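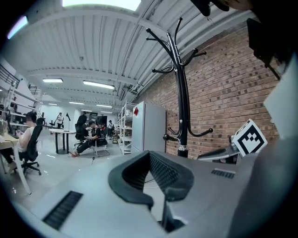 How to hang coats (and fluffy things) on a coat stand without it all ending up on the floor

Posted 05/02/2018 in Sorting Stuff Out

I have owned a coat stand for most of my adult life and for most of that time I used it badly. You come in, you chuck your coat at the nearest hook, somebody else chucks theirs on top, and by April there's a sort of woollen tree in the corner with a bag strap poking out of it. If you want the coat at the bottom you have to take off all the others, and then you're standing there with your arms full and nowhere to put anything.

We've got a shared stand at Kelora now, over by the brick wall, and so many of us use it that I've had to get a bit organised. A few people have asked me to write down what I do, so I have. It's mostly common sense but I'll put it in order.

First, strip it

Take everything off. Yes, everything, including the umbrella. Pile it on a table or a clean bit of floor and then have a good look at the stand with nothing on it. Give it a wobble with one hand. If it rocks, turn it a little at a time until it stops, and if it still rocks then get down and check that the pole is screwed firmly into the base. On a lot of stands the pole comes in sections and the joint works loose over the years. Mine at home needed a full turn and a half, which was a bit alarming!

While you're down there, wipe the base. You will not believe the fluff.

Then go over the hooks with a dry cloth, right out to the ends. Glossy black shows up every speck of dust, and it also comes off beautifully on a pale scarf, as Heledd Ellis will tell you if you give her half a chance.

Work out which hooks are for what

Most stands have big hooks at the top and smaller ones further down, and people use the top ones for everything and forget the rest. This is how I split ours:

Top hooks: long coats, one to a hook, by the loop inside the collar.
Lower hooks: bags, hats with a strap, scarves, children's coats.
Nothing at all on the side that faces the walkway, if you can manage it. I can't always manage it.

Big sweeping arms with a ball on the end are kind to fabric, so save them for the good stuff. A coat hung by its collar off a ball end doesn't get that nasty little point in the back of the neck that you get from a thin hook. If your hooks are thin, use the loop every time, and if the loop has snapped (they always snap, usually in the first winter) then sew on a new one from a bit of cotton tape. It takes 22 stitches the way I do it, eleven each end, and I've never had one come off.

Load it in pairs

I learned this one the hard way with a very heavy waxed coat and a mug of tea. Put the heaviest coat on first, on a hook roughly above the middle of the base, then put the next heaviest on the opposite side. Carry on like that, going back and forth. When you take a heavy one off, just glance at the other side. Bags are the worst culprits, so I keep those low, and anything with a laptop in it goes on the floor or on a shelf.

If your stand lives near a wall, have the longest hook pointing towards the wall. You don't walk into it and the coats have something to rest against.

Fluffy, fuzzy and knitted things

Right, this is the bit I get asked about most. A proper coat is easy. What do you do with something soft, the kind of fuzzy knit that grows two sizes if you hang it up wrong? 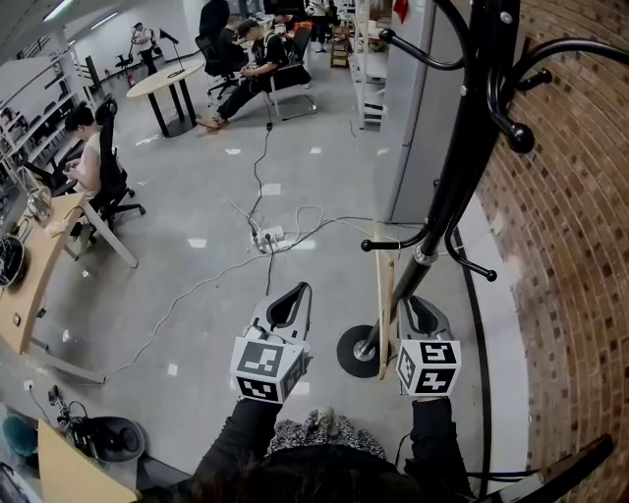

The black and white speckly one, all bunched up beside the stand.

Don't hang anything like that straight on a hook. The whole weight goes through one little patch of fabric and you'll get a bump that no amount of patting will shift. It needs a hanger, and then the hanger goes on the hook.

My method goes like this.

1. Hold it up by the shoulders and give it one gentle shake. One! If you keep shaking, the fluff goes everywhere and your colleagues will have opinions.

2. Find the label so you know which way round it is. With a speckled pattern it's surprisingly easy to get this wrong, and I've hung more than one thing inside out.

3. Do up the top button or the first few centimetres of zip, if there is one. Leave the rest open.

4. Feed the hanger in from the bottom hem if the neck is narrow. Going in through the neck is quicker but it stretches the ribbing, and once that's gone it's gone.

5. Line the middle of the hanger up with the middle of the collar, then smooth each shoulder outwards with a flat hand. Go slowly here. If the end of the hanger is making a peak in the sleeve, the hanger is too wide and you need a smaller one.

6. Hook it on, let go, and have a look from the side. It should hang straight down with both fronts level.

If it's really heavy, or very loosely knitted, I'd fold it over the bar of a trouser hanger. Fold it in half lengthways, sleeves together, and drape it so the body goes down one side and the sleeves down the other. It looks a bit sad but the shape stays put.

Picking the hangers
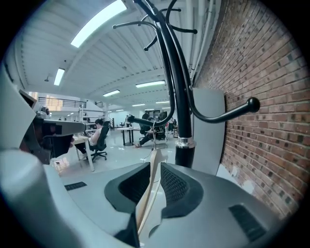 Hangers are where I'd spend the money, if you're spending any. I like plain wood, with rounded shoulders and no varnish to go sticky. Wire ones are fine for a shirt and hopeless for a coat. What you do need to look at is the metal bit on top. The slim loop of wire on that pale wooden piece is nice and light, but the stand's arms are thick and end in a great big knob, so before you buy a set it's worth trying one over the end of your own hooks. A narrow opening will sit quite happily on a wardrobe rail and then flatly refuse to go over a ball. Measure the ball across its widest part, write it down, take the note to the shop with you. I didn't do this the first time and Noelia Paredes is now the proud owner of a whole bag of hangers I couldn't use.

You don't need a hanger for every coat. Ours has a small stash kept on the shelves nearby, and people take one if they've come in something delicate. Most days that's plenty.

If you've bought wooden hangers second hand, run your fingers along the shoulders before you use them. Any roughness will catch on a fuzzy knit straight away. A quick rub with fine sandpaper, then a wipe with a barely damp cloth, and leave them overnight.

Keeping it that way

I do a five-minute clear-out when I notice things piling up. Anything that hasn't moved for a fortnight gets taken off, shaken, folded and put in the lost property bag with a note on top. Thibault Besnard got three scarves back that way and claimed he hadn't missed any of them.

Wet coats don't go on the stand in our place. They drip on the floor, and a polished floor with a puddle on it is no joke. I hang them over the back of a chair near the radiator with an old towel underneath, and move them across once they're dry.

And if you only do one bit of this, check the joint in the pole. Go and give yours a wobble now.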